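Peninah Ndung'u has seen your Downloads folder. Perhaps not yours in particular, but she has seen enough of them, on enough laptops, to feel she could make a fair guess at it. It has three copies of the same boarding pass in it. It has a file called "scan0004" that might be your will.

She works for Skustance, a small firm in Dralham that goes into offices and sorts out the way people save things. She doesn't repair computers and gets asked to most days. We spoke over a pot of tea at the back of her office, with her own laptop shut on the desk between us. I asked whether I could look at it. She said I could not.
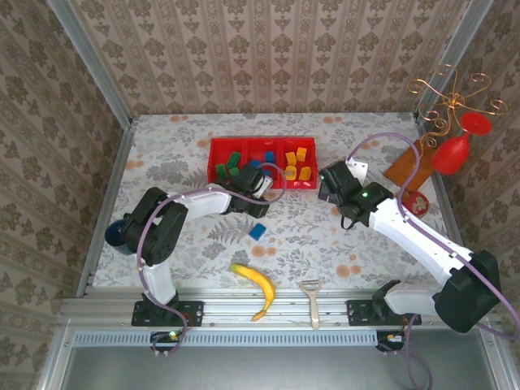 Photo: Kaiwen Su

"People ring up and say the computer has lost their file," she says. "I used to argue. Now I say, right, when did you last see it? Like you would with a cat."

The file, nine times in ten, is where the program decided to put it. Modern programs have views on this. Some save to the machine, some to an online folder with the same name as the folder on the machine, and a few ask you politely and then do what they were going to do anyway. Ndung'u's first step with a new client is dull and takes two minutes: she opens every program they use, goes to the save settings and reads out where each one is sending things.

"There's usually a silence," she says. "One chap had a spreadsheet going to a memory stick. He hadn't owned the memory stick for a year."

Her second step is to sort by date. She has no time for the elaborate folder trees that office managers tend to bring her, printed out and sometimes laminated. A man at an estate agent's showed her a system with 11 levels. To reach a photograph of a kitchen you had to pass through the county, the town, the street, the year and what he called the "phase". His staff were saving everything to the desktop.

"Of course they were. I'd have done the same. If it takes longer to put a thing away than to lose it, people will lose it."

So what should a sensible person do? She pours more tea and looks slightly embarrassed, as people do when the expert advice is short. Make a handful of folders. Put the year in the name. Write the date backwards at the front of anything you'll want again, so that the list sorts itself. Never call a file "final".

I confess to her that I have one called "final FINAL use this". She writes something down. 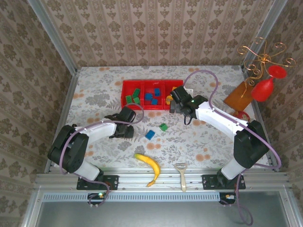 Areeba Mohmand disagrees about the folders, and told me so at some length by telephone. Her view is that search has become good enough to make folders pointless, and that you may as well throw everything in one heap and type what you remember of it. She has kept a heap since university and says she can find anything in it before the kettle boils.

I put this to Ndung'u, who has evidently heard it before.

"Search is lovely if you know a word that's in the file. Scans often haven't got any words in them, as far as the computer can tell. And a phone photo of a receipt is called something like a car number plate. What are you going to type? 'Beige'?"

She does allow that search has improved, once it has been told where to look. Plenty of machines only index a few of the usual places, and anything kept elsewhere is either found slowly or missed. The setting is normally a page or two into the search options. She would like more people to go and look at it, and has stopped expecting them to.

Then there is syncing, which she approaches with the expression of someone about to lift a drain cover. Her office uses a program called Kabbaj, and she speaks of it fairly warmly. Her complaint is with what people believe syncing to be. They believe it is a backup. They delete a folder on the laptop to free up room, and the program, being obliging, deletes it everywhere else as well.

"It's done exactly as it was told. You can get it back from the online bin, if you notice in time. Ours keeps things for 90 days. I had a woman come to me in April about something she'd binned the summer before, and I made her a cup of tea, and that was all I could do for her."

For a real backup she wants a separate copy that doesn't change when you change your mind. A drive in a drawer will do, provided it comes out of the drawer now and then. She tests hers by picking a file at random and restoring it, a habit she learned from an old colleague, Zhenhua Cheng, and one she recommends with the weary tone of a dentist on the subject of floss.
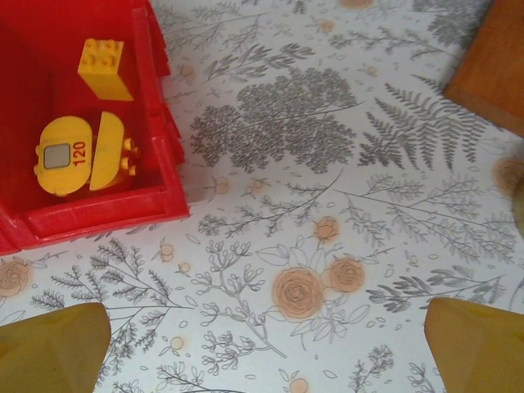
Yellow building pieces in a red box.

Before I left I asked again about the laptop. She thought about it, opened the lid and turned it towards me. The desktop was a plain blue, with a bin and one folder on it. The folder was called "Sort this out", and it had over 16 others inside.

"That's from the old machine," she said, and shut it again. "And the one before that."

She had a client at half past three. He'd lost an invoice, and believed the printer had it.

Interview by Xiuying Wan

Related
Which folders does your search leave out?
Moving to a new laptop without taking the mess with you
Clurkano: a first look at the new notes program
Why your scanner names everything the same
Sync or backup: reader letters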